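Speaker notes: camera and controller comparison, Flencombe road trials
Slot is 4 in the afternoon, after the break. Start without the title slide if running late.

Opening. The question was narrow: which camera and controller pair should go on the inspection rover for minor roads. Two cameras, Cirnine and Zapata. Two controllers, the stock one and Grokitz. Same chassis, same battery, same lens height on every run.

Set size. We kept 3,446 stills from the September runs. Of those, 464 were marked up by hand for cracks and edge damage. Say clearly that the rest have no labels, as this came up last time.

Surface. Old asphalt, no painted lines, grass verge on one side and a low concrete wall on the other. Cracks branch and get thin quickly, so a detector can find the main line and still miss most of the length. Patchy wet and dry areas change the tone of the road with no change in the surface.

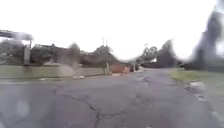

Cameras. Zapata held more detail in dark patches. Cirnine had less smear on near objects at the sides. Neither coped well with a white sky at fixed exposure; tree tops and roof edges went soft on both. For crack work this matters little. For locating the rover against landmarks it matters a lot.

Controllers. Grokitz gave smoother steering on bends. The stock unit corrected late and then too hard, which showed up as sideways blur. Pause here for the plot. Point to the left axis first.

Limits. One lens height, one route, overcast light. No night runs. The next set is planned at 3,000 stills, all labelled.

If asked about price: refer to the handout.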